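The Long Way Round to Plemirbridge

The bus from Lurnmont left at ten past nine, and by half past, Khanyisile Zwane had already decided that she would not be playing. She had a bad feeling in her left knee and a worse one in her stomach, and the coach had hardly looked at her when he read out the names the night before, which in her experience meant that he was sorry about something.

She was thirty-four, which is no great age for a person but is getting on for a goalkeeper in the second division, particularly one who had let in that dreadful thing against Iradel in December. People still brought it up. A man selling onions had brought it up. The ball had come down out of the floodlights so slowly that she had had time to think about her supper, and then it had bounced over her arms and rolled in, as gentle as you like, and Iradel had stayed up by that one goal while Lurnmont spent the whole spring trying to get the point back.

Now there was one match left, and a draw would do it. The ticket, which her aunt had insisted on buying though Khanyisile could have gotten her in for nothing, said 2023-05-06, Gate 2, and had a drawing of the Plemirbridge town clock on it. Her aunt was four rows back with a tin of ginger cookies, passing them forward to the defenders, and the defenders, who were nervous too, were eating far too many.

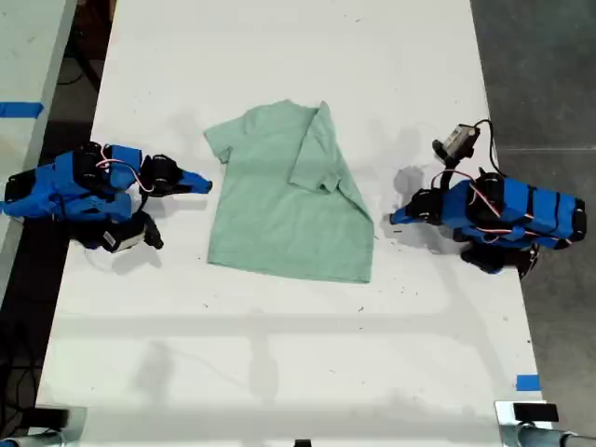

Rosário Morais leaned across the aisle and said that if it was the knee she ought to tell them now, and if it was the onion man she ought to forget him, because a draw away at Plemirbridge was going to need a keeper who shouted, and the kid didn't shout.

"The kid has better hands," said Khanyisile.

"The kid has lovely hands. You could hear a moth over him, though, and you know what I'm like when I can't hear anybody behind me. I wander."

This was true. Rosário was the best center back in the division for about an hour of any match, and then a sort of dreaminess came over him, and he would be found up near the halfway line admiring the play. Khanyisile had spent six seasons calling him home like a cow. Theirs was one of the few mixed leagues left on the coast, and the two of them were by now the oldest things in it apart from the Plemirbridge stand.

She ate a cookie and looked out at the wet fields and did not say anything more about her knee.

As it happened, the coach had been sorry about something else entirely. He had backed his car over her good boots in the parking lot and had been carrying them around in a bag for two days, trying to find the words. He told her in the doorway of the visitors' changing room, very red in the face, and she was so relieved that she laughed at him, and then she had to borrow a pair from the kid, who took a half size larger and had to be told three times that it was all right.

Plemirbridge was full, or as full as it gets. The announcer gave the attendance as 3,646, and a cheer went up, since that beat the 3,084 they'd had for the cup tie. Lurnmont had brought 900 of those, squeezed into the corner by the river with the wind in their faces, and they sang the whole way through the warm-up, including the song with the rude verse, which her aunt knew perfectly well and sang louder than anyone.
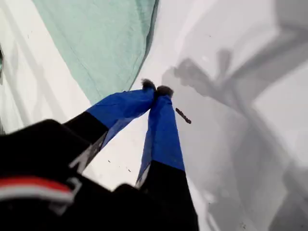

For the first half hour nothing much came her way. Plemirbridge had a tall winger called Yuan who was supposed to be leaving in the summer for somewhere grander, and he kept going past people and then looking surprised to find himself by the corner flag. Khanyisile shouted until her throat hurt. She shouted at the fullbacks and at the wall, and once, by mistake, at the referee, who moved to his left as instructed.

At halftime it was still nothing each, and the coach said that he had no notes, and to drink some water.

Then it rained properly. With ten minutes to go she saw Rosário beginning to drift, first one step and then four, with his hands on his hips like a man looking over a garden wall, and she called his name so hard that a child in the front row dropped his chips. He turned around. He ran, too, in that heavy way of his, and got there just as Yuan swung his foot, so that the ball came off the side of Rosário's shin and went up, and up, into the lights.

She had time to think about her supper. It was going to be soup. She took one small step back in the kid's big boots, heard her aunt say something quite clearly over all those people, and put up her hands.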